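4.2 Handling of sterile-packed consumables

The rules in Section 4.1 cover rigid goods and apply without change to boxed items. Sterile-packed consumables need a separate set. A peel pouch made of paper and film is both the product's outer surface and its sterile barrier, so damage to the pouch is damage to the product, even where the contents look sound. A pick that would count as successful for a boxed item may therefore count as a failure here. We distinguish between a completed transfer, in which the item leaves the source bin and arrives at the target, and a compliant transfer, in which the item also passes the barrier check described in Section 4.4. Only compliant transfers are reported as successes.

The rules were drafted by the first site, Zaldale, and revised in May after a joint review with the second site, Gallardo. Both sites run the same two-finger parallel gripper and the same control software, Clenovent, but differ in table layout and lighting. Wording that depended on the layout of one site was removed. Where the two sites could not agree on a limit, the stricter value was kept.

Rule H1 (bin state). The source bin is open, stands fully within the reach of the gripper, and holds only items that belong to the current task list. Wrapping material counts as an item. If loose film or an outer wrapper is present, it must be entered in the task list as its own class with its own target, or taken out before the run begins. An unlisted wrapper makes the run invalid, whatever the outcome of the pick.

Rule H2 (approach). Before descending, the gripper opens to its approach width and stops above the bin. From this pose the operator or the planner confirms that neither finger will strike the rim on the way down. If a finger lies outside the rim in the overhead view, the approach width is reduced or the pose is shifted before any downward motion is allowed. Descent with one finger over the rim is recorded as a violation even if no contact follows.

Rule H3 (label visibility). The item code is read before contact. For pouches lying with the printed face up, the code is read in place. For pouches lying face down, the item is handled as unidentified and is moved to the inspection tray. Turning a pouch over inside the bin by pushing it against a wall is not allowed, as this bends the seal.

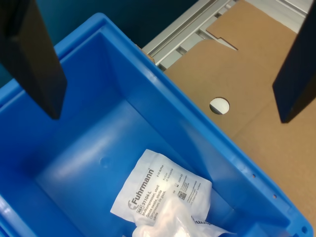
Figure 6. Gripper with fingers apart over the source bin. Contents: gauze swab package (REF 31104-L), printed face up, and translucent wrapper overlapping its lower part.

Figure 6 illustrates the conditions to which H1 through H3 refer. The package lies face up and its reference code can be read, so H3 permits reading in place. The right finger ends above the cardboard beside the bin, and H2 accordingly requires a correction before descent from this pose. The wrapper falls under H1 and is acceptable only if listed. It also raises a question of order, which is dealt with by the next rule.

Rule H4 (overlap). Where two items overlap, the upper item is removed first. This holds even when the lower item is the only one requested. In the draft version, the lower item could be drawn out sideways if more than half of it was exposed. The exception was withdrawn after the joint review. Film tends to cling to paper, and an item drawn out from under a wrapper may carry the wrapper with it to the target, where it counts as a foreign object.

Rule H5 (grip force). The grip force is limited to the value set for the item class and may not be raised during a retry. If the item slips, the gripper opens fully, returns to the approach pose, and selects a new grasp point. No more than 2 retries are allowed for each item. After the second failed retry the item goes to manual handling and is logged as a non-completed transfer.

Rule H6 (grasp point). Fingers close on the body of the pouch and stay clear of the seal along each edge. A crease that was present before contact is recorded from the overhead image and is not charged to the gripper. Any crease that crosses the seal after contact leads to rejection at the barrier check. For this reason the overhead image taken at the approach pose is kept for every item, including those that are never grasped.

4.3 Audit of compliance

Each site audited its own logs and then a sample from the other site. The full set comprised 1000 transfers, of which 85 were drawn for cross-site review. Reviewers saw the overhead image, the force trace, and the result of the barrier check, but not the rating given by the first site. The two ratings differed in 21 cases. Most of these concerned H1, and in particular whether a wrapper still attached to its item at one corner should be treated as part of the item or as a separate one. The rule text does not settle this point. Until it does, both sites apply the reading proposed by Jirayu Ratanaporn, under which a wrapper is a separate item as soon as any part of it can move without moving the pouch.

Disagreement on H2 came from the choice of reference edge. One site measured finger clearance from the inner edge of the rim and the other from the outer edge. On a bin with a wide lip this changes the rating. The inner edge is now used throughout, and the affected entries were rated again. Disagreement on H5 was limited to logs in which a retry had been started by hand and the retry counter had not advanced. The Vendodeo logging tool now advances the counter on every closing command, regardless of its source.

No changes to H3, H4, or H6 were proposed following the audit.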